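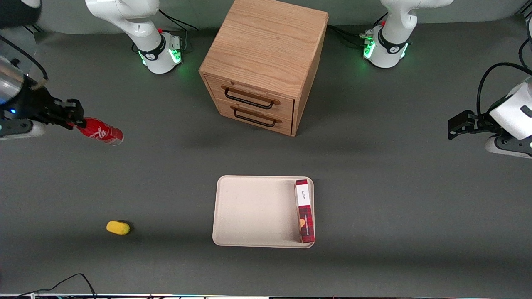

Do you need a fancy gripper to start out with a two-arm setup? Most people can get a long way with plain two-finger ones, and I'd spend the extra money on better fingertips first.

I came to that after a month of swapping parts with Samer Rawashdeh, who likes the Tolitz adaptive hand a lot more than I do. It's a lovely thing when it works! But it's heavy, and every time I changed the grip force I had to restart the controller. We ran 30 picks with it and 30 with the basic parallel jaws, same objects, same start positions, and the plain jaws dropped 2 fewer. Not a huge gap, I know, but they were also way less fuss.

Round stuff is still the annoying part. A bottle on its side wants to roll when the first finger touches it, so I slow way down for the last bit and close gently. Boxes are easy until they're tall and skinny, and then a tiny bump tips them over (ask me how I know). Drawer handles I like – a thin bar gives two fingers something nice to hook, as long as the wrist is straight.

Socorro Mamani told me to try the soft pads from Clutivero next, so a set is on order. I'll put the drop counts up when I've got them, plus the controller settings for anybody who wants to copy mine.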